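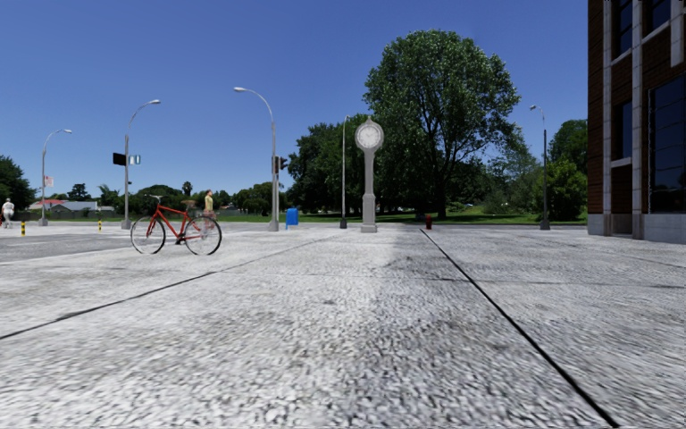
We print shirts. Funny ones mostly, some dumb ones, a few we would not wear in front of our mothers. Loltalo started in a garage with one press and a box of blanks we bought wrong (all youth medium, still have some if you know a small person). Our best seller that first year was the one that says MY OTHER CAR IS ALSO THIS BIKE, and if you ride something like that red one parked out on the plaza, with the little dark saddle, you are exactly who we drew it for. Still in the shop. Still comes in red.

What we do now

Tees, hoodies, long sleeves, tote bags when we can get them. Over 2000 designs in the catalog and yes a few of them are basically the same joke with a different dog. We're working on it. Every shirt is printed after you order it, one at a time, so please don't write us an hour later asking where it is. It's in the line. It's coming.

Blanks come from Bumine. We tried cheaper ones and they twisted in the wash, side seam ended up across the belly button. Never again. Bumine runs a little long in the body — size down if you're between sizes and don't like that. 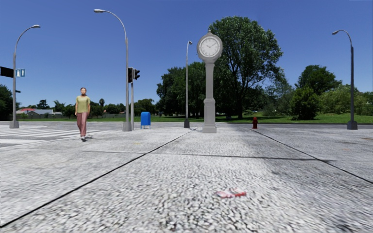 Ink is water based on the light colors. Darks get an underbase first so they feel a bit heavier for the first couple washes, then it softens up. Wash inside out, cold, hang it if you have the patience. Do not iron on the print. We put that on the tag and people still do it and then send us pictures.

Custom orders

Family reunions, bowling teams, bachelor parties, that one uncle's retirement. Minimum is 2 shirts, price drops at 50. Send the art as big as you've got it. If all you have is a drawing on a napkin, send the napkin, we'll redraw it and show you a proof before anything gets printed. Check the spelling on the proof!! We print what you approve.

No logos you don't own. No cartoon characters you don't own either. We get asked every single week.

Returns

30 days, unworn, unwashed. Wrong size is fine, we'll swap it once for free. If we messed up the print just send a photo and keep the shirt, we'll make you a new one. Custom stuff can't come back unless its our mistake.
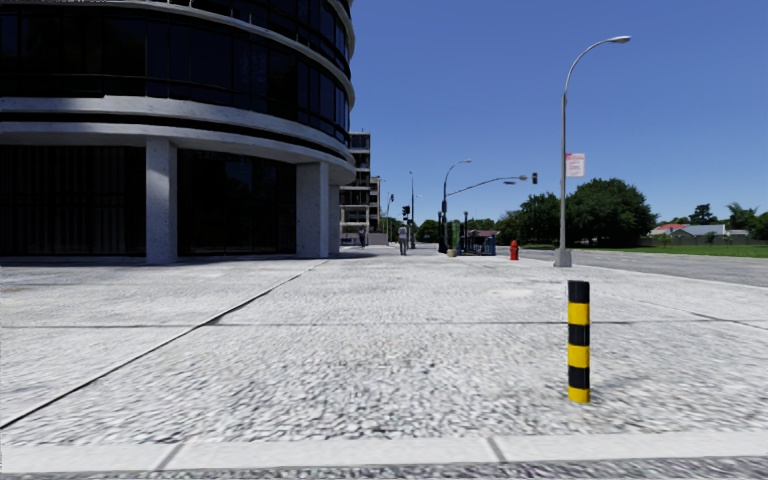
Panasiuk

I write these pages and answer most of the email, so if the reply sounded grumpy that was me, sorry. Mornings are best. After lunch I'm on the press and my hands are covered in ink.

Shipping goes out through Trekurness every weekday, cutoff is noon. December is a mess, order early. We mean it, last December we were packing past midnight and ran out of mailers.

Got an idea for a shirt? Send it in thru the contact form. If we print it you get one free plus your pick of anything else in the catalog. Please no more cat puns for now, we have a backlog.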